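채용·공고 > 기간제 > 조사·기술직
2019년 10월 | 베르후번(Verhoeven) 보행환경부 공고 담당

보도 포장 및 가로시설물 현황조사 기간제 조사원 모집

베르후번 보행환경부는 바르캄(Varkham) 시가지 구간의 보도 포장 및 가로시설물 현황조사를 수행할 기간제 조사원을 다음과 같이 모집한다. 조사 결과는 포장 보수 우선순위 산정과 시설물 관리대장 갱신에 사용된다. 지원자는 공고문 전체와 말미의 유의사항을 확인한 뒤 지원서를 제출하기 바란다.

모집 개요

모집 인원: 20명 (현장조사원 및 내업조사원 합산, 직무별 인원은 면접 결과에 따라 확정)
고용 형태: 기간제 근로계약
계약 기간: 계약 체결일부터 내년 4월 말일까지
근무지: 바르캄 시가지 조사구역 및 베르후번 조사사무실
수습 기간: 없음
계약 연장: 원칙적으로 없음. 조사 물량이 남은 경우에 한하여 당사자 합의로 연장할 수 있음

조사 대상 구간은 총 1,428개이며, 한 구간은 교차로와 교차로 사이의 한쪽 보도를 말한다. 광장과 건물 전면공지는 접한 도로의 구간에 포함하되 별도 기호를 붙여 기록한다. 사유지 경계가 불명확한 전면공지는 조사하지 않고 내업조사원에게 경계 확인을 요청한다.
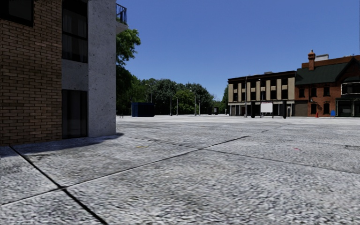 콘크리트 판석으로 포장된 광장과 벽돌 외벽 건물

구간 번호는 기존 관리대장의 번호를 승계한다. 기존 번호가 중복되거나 누락된 구간에는 임시 번호를 부여하고, 조사 종료 후 일괄 정리한다. 현장조사원이 임의로 번호를 바꾸거나 구간을 분할해서는 안 된다.

직무 내용

가. 현장조사원

현장조사원은 2인 1조로 배정된 구간을 도보로 이동하면서 다음 항목을 측정하고 기록한다.

- 유효 보도폭: 구간의 시점, 중간점, 종점과 최소폭 지점에서 측정. 고정 시설물이 점유한 폭은 제외함
- 횡단경사 및 종단경사: 디지털 경사계로 측정하고 동일 지점에서 두 번 반복. 두 값의 차이가 허용치를 넘으면 재측정
- 포장 종류: 조사표의 분류 코드에 따라 기입. 한 구간에 두 종류 이상이 있으면 면적이 큰 순서로 모두 기입
- 포장 상태: 균열, 단차, 침하, 들뜸, 줄눈 이탈, 표면 박리의 유무와 등급
- 가로시설물: 종류, 위치, 보차도 경계석으로부터의 이격거리
- 경계석: 파손 여부, 턱낮춤 구간의 위치와 잔여 높이

단차는 인접한 판의 상면 높이 차이로 정의한다. 줄눈 안쪽의 채움재 높이는 단차로 보지 않는다. 한 줄눈을 따라 단차가 일정하지 않을 때에는 최댓값을 기입하고 비고란에 위치를 표시한다.

표면의 얼룩과 변색은 그 자체로 손상에 해당하지 않는다. 다만 변색 부위에서 박리나 골재 노출이 함께 확인되면 해당 손상 항목으로 기록한다. 도색 표시의 잔여 흔적은 시설물 항목에 기입하지 않는다.

나. 내업조사원

내업조사원은 조사사무실에서 현장 기록을 검수하고 관리대장에 입력한다. 담당 업무는 아래와 같다.

- 현장 조사표와 전자 기록의 대조
- 좌표 오류 및 누락 값의 확인, 재조사 요청서 작성
- 시설물 코드의 통일과 중복 항목 제거
- 구간별 상태 등급 산출 및 산출 근거 보관
- 주간 진행 현황표 작성

자료 입력에는 부스텍스(Bustex) 대장관리 프로그램을 사용한다. 사용 경험은 요구하지 않으며 사전교육에서 다룬다. 표 계산 프로그램의 조건식과 조회 함수는 별도로 교육하지 않으므로 지원자가 미리 익히고 있어야 한다.

시설물 분류 기준

가로시설물은 고정형, 반고정형, 이동형으로 구분한다. 고정형은 기초 또는 매설부가 있는 시설물이고, 반고정형은 앵커 등으로 포장면에 체결되어 포장을 철거하지 않고 해체할 수 있는 시설물이다. 이동형은 체결부가 없는 시설물을 말하며, 조사 당일의 위치만 참고용으로 기록한다.

우체통, 소화전, 분전함, 안내판처럼 관리 주체가 도로관리청이 아닌 시설물도 조사 대상이다. 관리 주체는 시설물에 부착된 표찰로 확인하고, 표찰이 없으면 '미확인'으로 기입한다. 색상이나 형태로 관리 주체를 추정하여 기입하지 않는다. 이격거리는 시설물의 외곽선 중 경계석에 가장 가까운 점에서 측정한다. 다리나 받침으로 떠 있는 시설물은 받침이 아니라 상부 몸체의 외곽선을 기준으로 한다.

신축줄눈에 걸쳐 설치된 시설물은 비고란에 '줄눈 중첩'이라고 적는다. 맨홀 덮개와 계량기함 덮개는 시설물이 아닌 포장 부속 항목으로 분류한다. 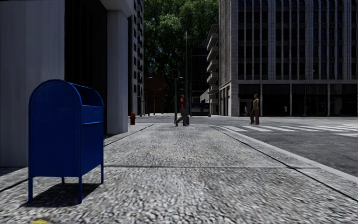 지원 자격

공통 자격은 다음과 같다.

- 공고일 현재 근로계약 체결에 법적 제한이 없는 사람
- 한국어로 작성된 조사 지침을 읽고 조사표를 작성할 수 있는 사람
- 사전교육 전 과정에 참석할 수 있는 사람
- 계약 기간 중 다른 전일제 근로계약을 체결하고 있지 않은 사람

현장조사원은 공통 자격에 더하여 측정 장비를 휴대하고 장시간 보행할 수 있어야 한다. 운전면허는 필요하지 않다. 조사구역 간 이동에는 대중교통을 이용하고 비용은 실비로 정산한다.

내업조사원은 공통 자격에 더하여 표 계산 프로그램을 업무에 사용한 경험이 있어야 한다. 경험은 경력증명서, 교육 이수증, 본인이 작성한 자료 중 하나로 증명할 수 있다. 본인이 작성한 자료를 제출할 때에는 타인의 개인정보를 삭제해야 한다.

우대 사항

- 토목, 도시계획, 교통, 조경, 측량 및 지형공간정보 분야 전공자 또는 관련 자격 보유자
- 도로 또는 보도 시설물 전수조사 참여 경력자
- 공간정보 프로그램으로 선형 자료를 편집해 본 사람
- 휠체어, 유아차 등 바퀴형 이동수단의 통행 여건 조사에 참여한 경력이 있는 사람

우대 사항은 서류심사에서만 반영한다. 여러 항목에 해당하더라도 배점이 가장 높은 한 항목만 인정한다.

근로 조건

근로 시간은 휴게 시간을 제외하고 하루 여덟 시간을 넘지 않는다. 현장조사원의 시작 시각은 일출 시각과 교통 여건을 고려하여 조별로 정하고 전주에 통보한다. 강우, 적설, 결빙으로 포장면을 확인할 수 없는 날에는 현장조사를 중지하고 조사사무실에서 기록 정리를 수행한다. 이 경우에도 임금은 정상 지급한다.

임금은 일급을 기준으로 산정하여 월 단위로 지급하고, 구체적인 금액은 면접 대상자에게 직무별 임금표로 안내한다. 조사 건수에 따른 성과급은 없다. 사회보험은 관계 법령에 따라 가입하며, 주휴수당과 연차휴가도 법령에 따라 부여한다.

현장조사원에게는 안전조끼, 안전화, 우의, 방한장갑을 지급한다. 안전화는 치수 확인 후 지급하므로 지원서에 발 길이를 밀리미터 단위로 기재한다. 지급품 중 안전화와 방한장갑은 반납하지 않아도 된다.

사전교육

선발된 사람은 업무 시작 전에 사전교육을 받는다. 교육 시간은 근로 시간으로 인정하고 임금을 지급한다. 교육 과정은 다음 순서로 진행한다.

1. 조사 목적, 구간 체계, 조사표 구성
2. 포장 종류와 손상 유형의 판별
3. 경사계와 줄자의 점검 및 영점 조정
4. 포수마흐(Fosumach) 휴대형 거리측정기의 사용과 기록 전송
5. 교차로와 횡단 지점에서의 작업 안전
6. 시범 구간 조사와 조별 결과 비교

시범 구간 조사에서는 모든 조가 같은 구간을 따로 측정한 뒤 기준값과 비교한다. 항목별 일치율이 90% 이상이어야 현장에 투입된다. 기준에 미달한 조는 해당 항목을 다시 교육받고 한 번 더 측정한다. 내업조사원도 시범 구간 조사에 참여하되 일치율 판정은 적용하지 않는다.

작업 안전 및 횡단 지점 조사

횡단 지점에서는 경계석의 턱낮춤 높이, 횡단보도 노면표시의 마모 등급, 대기 공간의 폭을 기록한다. 측정은 보도 위에서 수행하며, 차도에 들어가 노면표시를 실측하지 않는다. 마모 등급은 양쪽 보도에서 각각 육안으로 판정하고 두 판정이 다르면 낮은 등급을 채택한다. 한 교차로에 횡단보도가 여러 개 있으면 북쪽부터 시계 방향으로 부호를 붙인다. 대각선 방향에서 본 노면표시는 실제보다 좁아 보일 수 있으므로 판정 위치는 횡단보도 중심선의 연장선 위로 한다.

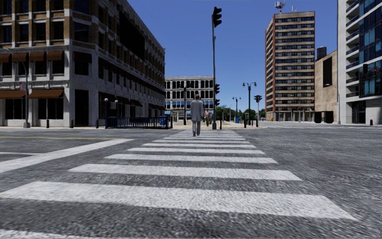

조원 한 명이 측정하는 동안 다른 한 명은 차량과 보행자의 접근을 확인하고, 두 사람이 동시에 화면을 보거나 기록지를 작성하지 않는다. 신호가 있는 횡단보도에서는 보행신호가 시작된 직후에만 건너며 잔여 시간이 표시 중일 때 진입하지 않는다. 보도 폭이 좁아 통행에 지장을 줄 수 있는 곳에서는 줄자를 펼쳐 둔 채 자리를 비우지 않는다.

사고가 발생하면 작업을 중지하고 조사사무실에 유선으로 보고한다. 측정값의 저장이나 장비 회수보다 부상자의 조치를 우선한다. 건물 관리자나 주민이 조사 중지를 요청하면 조사원증을 제시하고 목적을 설명하되, 요청이 계속되면 해당 지점을 미조사로 남기고 이동한다.

제출 서류

- 지원서(지정 양식, 직무 희망 순위 기재)
- 경력 및 자격 증빙 사본(해당자)
- 개인정보 수집·이용 동의서
- 표 계산 프로그램 사용 경험 증빙(내업조사원 지원자)

지원 동기는 지원서 내 지정란에 300자 이내로 작성한다. 분량을 초과한 부분은 심사하지 않는다. 사진, 가족관계, 출신 지역은 기재하지 않으며 기재된 경우 가린 뒤 심사한다. 서류는 하나의 파일로 묶어 베르후번 채용 접수창구에 전자 제출하고, 파일명에는 희망 직무와 접수번호를 적는다. 우편 접수는 받지 않는다.

전형 절차

서류심사, 면접, 최종 선발의 순서로 진행한다. 면접은 직무별로 실시하며 현장조사원은 도면과 조사표를 대조하는 간단한 실기, 내업조사원은 오류가 포함된 표를 수정하는 실기를 포함한다. 실기에 필요한 도구는 면접 장소에 비치되어 있다. 개인 장비는 사용할 수 없다.

동점자가 있으면 실기 점수가 높은 사람을 우선하고, 실기 점수도 같으면 서류심사 점수로 정한다. 결과는 합격 여부와 관계없이 지원서에 기재된 전자우편 주소로 개별 통보한다. 최종 선발자가 계약을 포기하면 예비 순위자에게 차례대로 연락한다.

접수는 공고 게시일부터 접수창구에 표시된 마감 시각까지이며, 마감 이후 제출된 서류는 접수되지 않는다. 접수 기간에는 제출 서류를 교체할 수 있고 마지막으로 제출한 파일만 심사한다.

유의사항

- 두 직무에 모두 지원할 수 있으나 지원서는 한 건만 제출하고 희망 순위를 표시한다.
- 제출 내용이 사실과 다르면 선발을 취소하거나 계약을 해지할 수 있다.
- 조사 중 취득한 자료는 업무 외 용도로 사용하거나 외부에 제공할 수 없다.
- 현장 기록 사진에 통행인의 얼굴이나 차량번호가 포함되면 내업 단계에서 식별할 수 없도록 처리한다.
- 탈락자의 서류는 전형 종료 후 파기하며, 반환을 원하는 사람은 결과 통보를 받은 뒤 접수창구로 신청한다.
- 적격자가 없으면 직무별로 선발하지 않을 수 있다.

조사 지침서 전문은 면접 대상자에게 배포한다. 직무 내용과 제출 서류에 관한 문의는 접수창구의 문의란으로만 받으며, 답변은 다른 지원자도 볼 수 있도록 같은 곳에 게시한다.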